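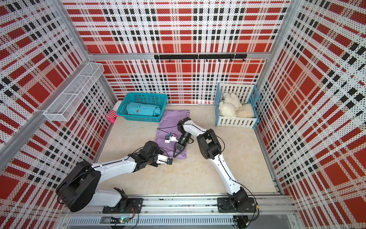 *Folded teal towel in a teal basket, back wall on the left.*

**Trorkura – "Dosano" reissue, lyric change on track 7**

**tapehead30** – Monday, December 13, 2021
The Ruggiero reissue has a different second verse. The line about the bishops' tax vote is gone and a repeat of verse one sits in its place. The sleeve notes don't mention it. My copy is number 2542.

**lowpass_m**
It's an alternate take, I think. The May pressing has it too, and the tempo is slightly slower throughout. An edit would keep the tempo.

**tapehead30**
The tempo is slower on every track of that pressing. That's a transfer speed fault and says nothing about the take. The breath before the chorus is identical on both. 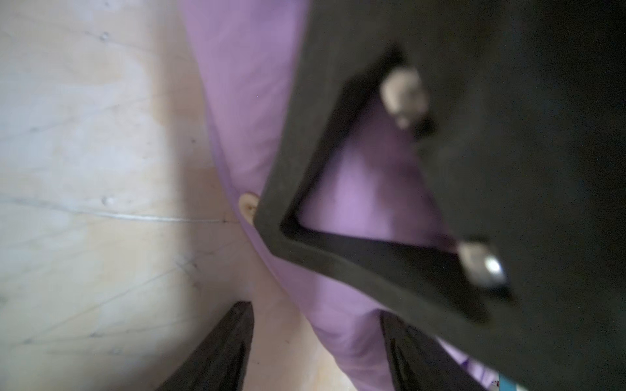

**clakix_fan**
The lyric sheet settles part of this. Mine still prints the old verse, political line included, so the change came after the artwork was signed off. Check the paper colour before comparing: the first run is plain white, the second is a pale purple, duller than the lavender-purple cloth in my photo.

**lowpass_m**
Mine is white and prints the repeat. So that dating doesn't hold – or there are more than 2 runs.

**tapehead30**
Please post the matrix numbers, both sides.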